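Cleaning and oiling a pine table top
Updated 2018-09-21

The method below is for bare or lightly oiled softwood. It is not suitable for varnish, French polish or wax over stain. To find out which you have, put a drop of water on the underside. If it darkens the wood within a few minutes, the surface is open and you can carry on. If it sits as a bead, the surface is sealed and only the washing stage applies.

What you need
Washing-up liquid, clear or pale
Two buckets
Cotton cloths, free of lint
Abrasive paper, 180 and 240 grit
Danish oil or raw linseed oil
A cork block

Step 1. Mix the wash
Put three litres of warm water in the first bucket and add 2 teaspoons of washing-up liquid. Fill the second with plain water for rinsing. More soap does not clean better - it leaves a film in the grain which later stops the oil from going in. Avoid anything with bleach or added hand cream.
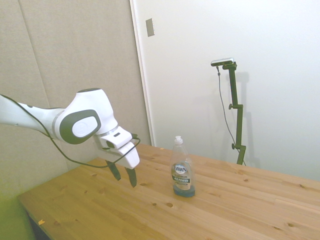 Step 2. Wash with the grain
Wring the cloth until it no longer drips. Work in strips along the boards, overlapping each by a few centimetres, and change the water when it turns grey. Do not leave a puddle on a glued joint. Grease around the places where people sit may need a second pass with a slightly stronger mix, left for a minute before wiping.

Step 3. Rinse and dry
Wipe twice with plain water, then once with a dry cloth. Stand the table away from radiators and direct sun. Pine takes up water unevenly, and drying one face faster than the other will cup the boards. Leave it overnight at the very least. In August one night was enough in our workshop at Nakport; in winter allow two.

Step 4. Sand
Washing raises the fibres, so the surface will feel rough. Go over it with 180 grit on the block, then 240, always with the grain. Use light pressure. The soft bands between the growth rings wear away more quickly than the rings themselves, and a heavy hand will leave ridges.

Soap left in the surface shows up at this stage as paper that clogs early.
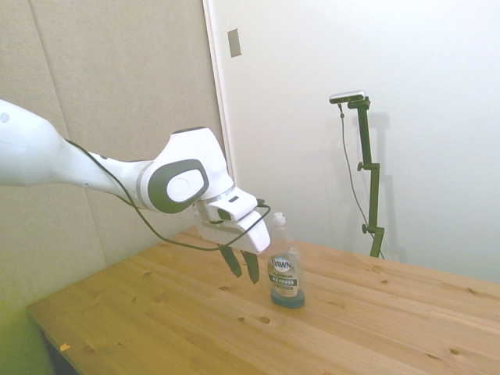 If the paper clogs after a few strokes, stop, rinse again and let the top dry before going on. Izzati Lumenta wrote in to say that a splash of white vinegar in the rinse water helps in hard water areas. We tried it on an offcut and found no harm in it.

Step 5. Oil
Vacuum the dust off. Apply a thin coat with a folded cloth, wait 15 minutes and wipe off everything that has not soaked in. Repeat after 24 hours. Oil the underside too, one coat only.

Lay used cloths flat outdoors to dry before throwing them away. Oily cloths left in a heap can catch fire.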